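Forum > Home Recording > Quiet PCs for audio

Thread: Fans in my vocal takes, help me silence this tower

cadi_skyrme
Posted July 5, 2020
Hi all! I record folk songs in a spare bedroom and my old tower has started showing up in every quiet take. Guitar is fine, but whispery vocals have this whoosh under them. I've got 141 dollars set aside and I'd love to spend it well. New fans? Foam? Bigger cooler? I'm so close to finishing this record – 13 songs, all written!

matbar_moushumi
Ooh, congrats on the songs! Start with the case fans. I swapped mine for big slow ones, set a gentle fan curve in the BIOS, and the difference on my ribbon mic was huge (I did a little dance). Skip the foam. It traps heat and then the fans spin faster anyway.

HoaQ
Have to disagree on foam. I lined my side panels and the drive rattle went way down. It won't help with fan noise, sure, but whoosh and rattle are two different problems and Cadi may have both.

Whatever you buy, lay the tower flat and take the side off before you order anything. Measure the room above the CPU socket, because tall coolers don't fit every case. 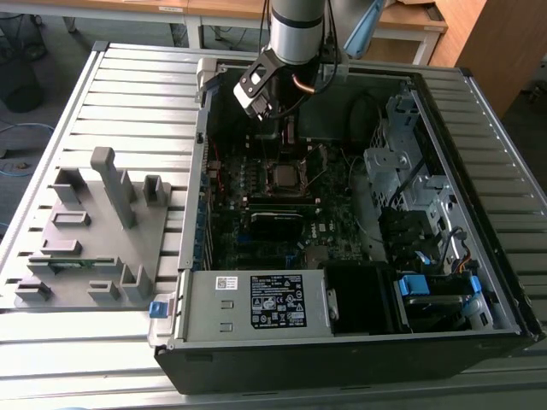
Tower on its side with the panel off, CPU socket near the middle of the board.

Write down your fan sizes while you're in there too.

matbar_moushumi
OK, fair on the rattle! I have no spinning drives so I forget they exist.

ayanda_a
Can I be the annoying one? Move the computer. I ran longer cables through the closet wall and put the tower on the other side. Cost me nine dollars in grommets plus the cables, and now I could run a vacuum cleaner in there. (Okay, no. But almost!)

HoaQ
She might be renting, Ayanda.

cadi_skyrme
I am renting, haha. But the closet has a gap under the door and I'm looking at it right now... would the tower cook in there?

ayanda_a
Leave the door open between takes and watch your temps. Mine has been happy for years.

hangvuong
Seconding the closet! And do a test take with the fans at their lowest speed first, then play it back on headphones. It's free and you'll know how much of that whoosh is really the PC. Mine was half air vent.

cadi_skyrme
Trying both tonight. Thank you, you lovely people – I'll post a clip!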